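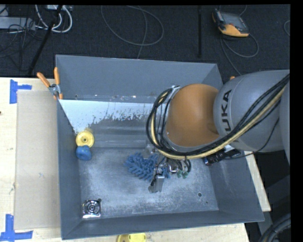 Figure 2. Work area at the Truden site, June.

3.2 Shift length and sleep

We surveyed 183 warehouse employees about rest days, travel time and sleep. Night staff slept less than day staff, and the gap was widest among those who drove to work – up to 100 minutes a night. Toledo and Yoon found a similar pattern in parcel centres. Age made little difference once travel time was included. Two respondents left the sleep questions blank and were dropped from the analysis.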